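Clubs > Screen & Sofa > Minutes

News | Minutes | Watch List | Join | Contact

LORNOV TELLY CLUB
Minutes of the meeting held on Monday, January 20, 2020

Present: 17 members, including two joining for the first time (welcome!). Apologies were received and noted.

1. Minutes of the December meeting
Agreed as a true record, with one correction: the Christmas special we voted best of the year was the Wellimero one, and the minutes had it down as runner-up. Several members were very pleased to have this put right.

2. Wellimero, series two
The main business of the evening, and what a discussion it was! All 7 episodes have now been watched by everyone present, so spoilers were allowed from the start. 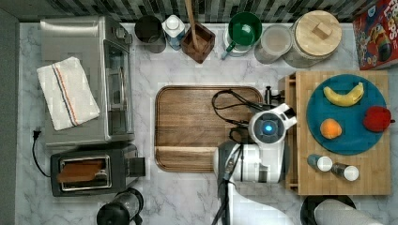

The meeting agreed that the second series is a real step up on the first. The Bernetti sisters are given far more to do, and the hotel finally feels like a place where people work and argue and fall out over the rota. Episode three came in for the most praise, mainly for the long breakfast argument in which neither sister raises her voice. One member said she had watched it twice in a row over her own breakfast, and there was general agreement that a slice of toast standing in the toaster is about as much plot as the first five minutes need — the acting does everything else. A minority felt the pace dipped in episode four, and would have cut the wedding flashback altogether. This was put to a show of hands and the flashback survived.

On the ending, views were split. Some thought the letter should have stayed unopened until series three. Others (the louder half of the room, it must be said) cheered when it was read out. We did all agree that the music over the last scene was gorgeous.

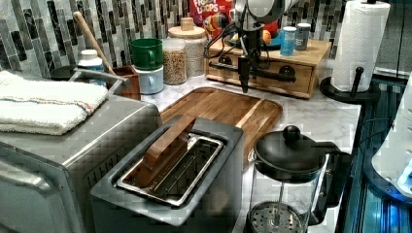
Green mug stacked on the white one, back of the worktop.

3. Zelenák
Members had been asked to try the first two episodes before the meeting. Those who had managed it were full of praise, especially for the snowy opening and the inspector's dreadful driving. Subtitles were discussed at some length. It was felt that they are no trouble once you settle in, though knitting during an episode is now out of the question for two of us. Agreed to make this our main watch for the spring, at two episodes between meetings so that those with shift work can keep up.

4. Club awards
Voting slips were handed in before the break and counted during it. 26 slips came in, counting the postal ones. Results:
Best drama: Wellimero
Best comedy: held over, a tie
Best villain: the hotel accountant, by a mile
Scene of the year: the lift scene, Wellimero, episode six

The tie for best comedy will be settled by watching one episode of each at the next meeting and voting again on the night. Members were delighted with this plan and a few have already begun campaigning.

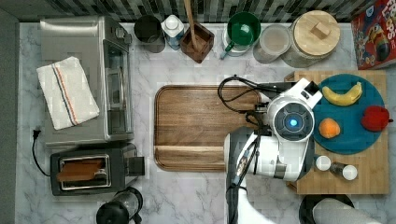 It was also suggested that we add an award for best guest appearance, as so many good turns get forgotten by the time we vote. Carried without anyone against. Nominations can be written on the sheet by the door from next month.

5. Any other business
a) The box set shelf is in a muddle again. Please put discs back in their own cases. Disc 3 of the old detective series is still missing and would be very warmly received.
b) A request for a quiz night was met with great excitement. Theme tunes round to be included. Date to be fixed at the next meeting.
c) The sound on the hall television was much better this time with the new speaker, and we could follow every word of the mumbly bits.

6. Next meeting
Same place, same time, third Monday of the month. Comedy play-off first, then Zelenák episodes one to four. Please bring a cushion if you found the chairs hard going.

The meeting closed after a second look at the lift scene, by popular request.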